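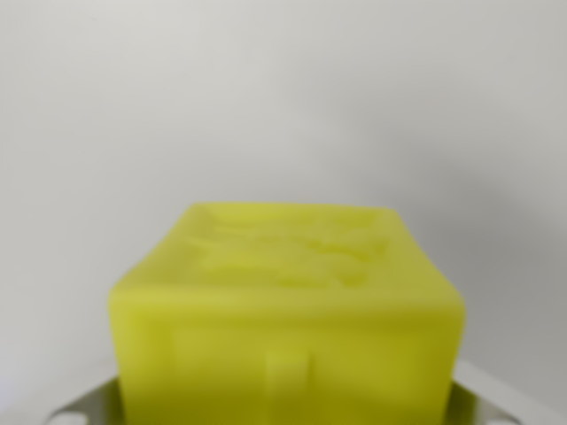
Buying the old chapel at Flondavley

I had promised myself I would only look at sensible houses. Two bedrooms, a boiler under ten years old, somewhere to put the bins. Then the agent at Folta sent me the particulars for a converted chapel up a lane in Flondavley, and I was in the car before I'd read as far as the septic tank (there's always a septic tank).

The outside is plain grey stone with a slate roof and a porch just big enough for two people who like each other. Inside, the last owners put in a mezzanine for the main bedroom and left the tall windows alone, thank goodness. You get 191 square metres in all, which sounds enormous until you realise a good chunk of it is air above your head — lovely air, but you do have to heat it!

And that was my big worry. I went back for a second viewing in August, which is a daft time to judge whether a place is warm, and asked for the bills. Oil, mostly, with a wood burner doing its best in the corner. The quote for underfloor heating downstairs came from a firm called Zelov, and I had to sit on the porch step for a bit after reading it. They also wanted to lift 54 of the old floor tiles, and wouldn't promise they'd all go back down in one piece.

The garden runs to over 70 feet at the back and stops at a beck. I asked about flooding three times. The survey said low risk, the neighbour said the water had never come past the apple tree, and I decided to believe the pair of them but still get the insurance quote first. Do that before you fall in love with the curtains.

What I hadn't thought about was the right of way. Holloway Lane is private for its last stretch, so the four houses share the upkeep, and my part of the last resurfacing would have been £903.

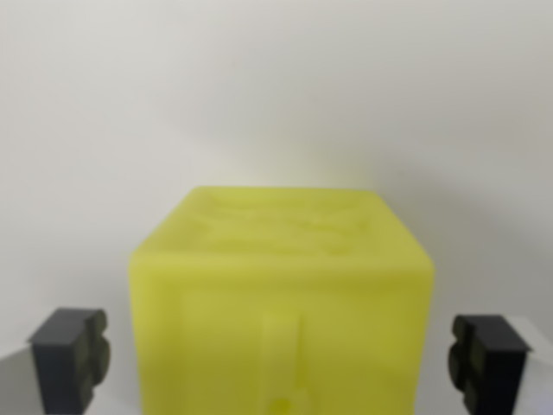
Wendell Holloway told me I should get the lane agreement in writing before exchanging, whatever the neighbours said over the gate, and to check who pays when the oil lorry chews up the verge. So I did, and it took my solicitor another three weeks. We exchanged on the morning the agreement came back signed, and I've already bought a very long ladder for those windows.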